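25 Jun 2025

Second visit to see the Pramel kit, and I came home with a headache and a folder. The folder has a photo of a smiling warehouse on the front. I've been handed a lot of folders like that over the years and I have yet to see the warehouse.

Drive out to Drudstead was slower than last time. Roadwork again by the feed store, one lane, a long wait behind a gravel truck. I used it to go over what I wanted to ask, which came down to one question written three ways: what does this thing do on a day when the salesman isn't standing next to it?

We fill 532 orders in a good week. Most of them are small mixed bundles, a bit of cable, a bit of cloth, something in a bag. Back in March I timed our own packing bench for five days because I wanted a number that was mine before anybody gave me one of theirs. So I had my sheet with me. They had a slide. The slide said 800 and didn't say 800 of what. When I asked, I got "cycles," and when I asked what a cycle was, I got coffee.

The pitch is a two-arm bench cell that you rent by the month, with Ondetti doing the setup and the service calls. You bring your own goods, they teach it the sort, and you pay per cell plus the visits. I'd mailed them a list of the stuff that gives us trouble, soft things and stringy things, and to be fair they had gone for soft and stringy. They let me stay by the enclosure for most of the morning. 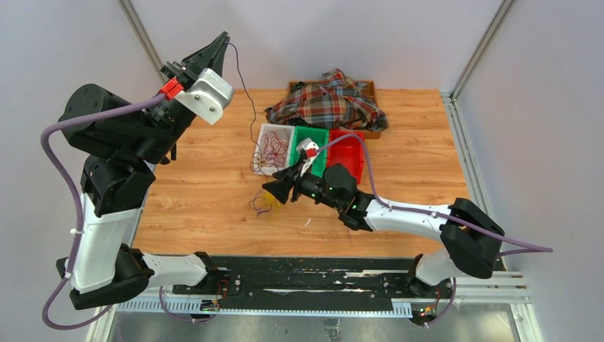

My trouble with the quote is the word "sorting." On page two it means taking mixed goods and putting each one where it belongs. On page four it means moving parts that are already separated, and the rates they promise are all page four rates. Our returns look a lot more like the white bin did this morning, a snarl of thin reddish-brown wire with strands hanging over the rim, and the green and red ones next to it with nothing in them that I could see. I'd pay real money for a machine that could pull one strand out of a mess like that and leave the rest in place. I asked if the contract would say that in plain words. The answer was that the contract talks about "supported item classes." I asked for the list of supported item classes. It's being updated.

I also asked about the cables on the arms themselves, the purple ones. They swing out in big loops. The left one is held to the arm with little white zip ties, and I know what zip ties look like after a year in our building. Who replaces that cable, and is it a visit or a part? It's a visit. Visits are extra after the first 5. I wrote that down and underlined it, and then I underlined it again in the car.

Things I liked, so I can't be accused of having none. The bench is a sensible height. The thing is walled in on three sides, which would please our insurance people. The rail along the front means you aren't bolting arms to my floor in two places and then arguing about which one is off. It's quieter than the one from Nedeljković we looked at last year, which sounded like a dishwasher with a fork loose in it. And the folks running it didn't talk down to me, even when I asked the same question again in different clothes.

Then the close view, off the gripper. They make a big deal of this in the folder ("see what your cell sees"), and it costs more each month to have it. 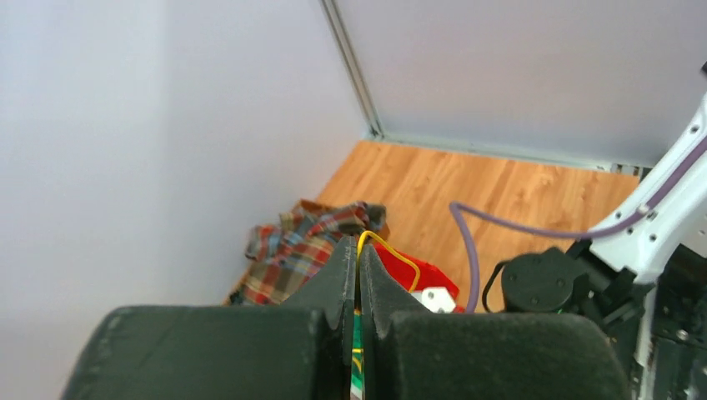

View from the gripper, with a bit of something green and yellow between the fingertips.

I can see the use of it. If a pick goes bad you'd want to look back at it. But I noticed how much of that view is the gripper's own fingers and those two fuzzy pads along the bottom. There was a red thing right behind them, and I couldn't have told you if it was a bag or a box. If I can't tell, I'd like to know what the software is telling, and how sure it is, and whether it stops and asks when it isn't. "It has a confidence threshold." Fine. Who sets it? "That's part of onboarding." Onboarding is a line on the quote with no price next to it.

The plaid cloth bothered me too. We handle a lot of cloth, and I wanted the folding page of the folder explained, because it shows a stack of shirts as square as bricks. What I'd want is a plain trial: my goods, my bench crew watching, a full shift, and every miss written down. They offered a half day with their goods. I said no thanks, politely, I think.

The monthly figure for the basic cell is 506 per arm, and it took me until the parking lot to catch the "per arm." It's a two-arm cell. You can't rent half.

Ate a sandwich in the car. Wrote up the list for tomorrow:

Ask Ondetti for the item classes in writing, dated.
Ask what a cycle is, again.
Price of onboarding.
Price of a visit, and whether driving time is on the clock.
Can we cancel after the first quarter – the quote says "by arrangement."

I'm not against it. My wrists hurt most evenings and I'd be happy to hand the wire bundles over to something that doesn't have wrists, or has better ones. But I've signed for two miracle machines already, and one of them is holding up a shelf in the back. Still have to call about the roof before they close.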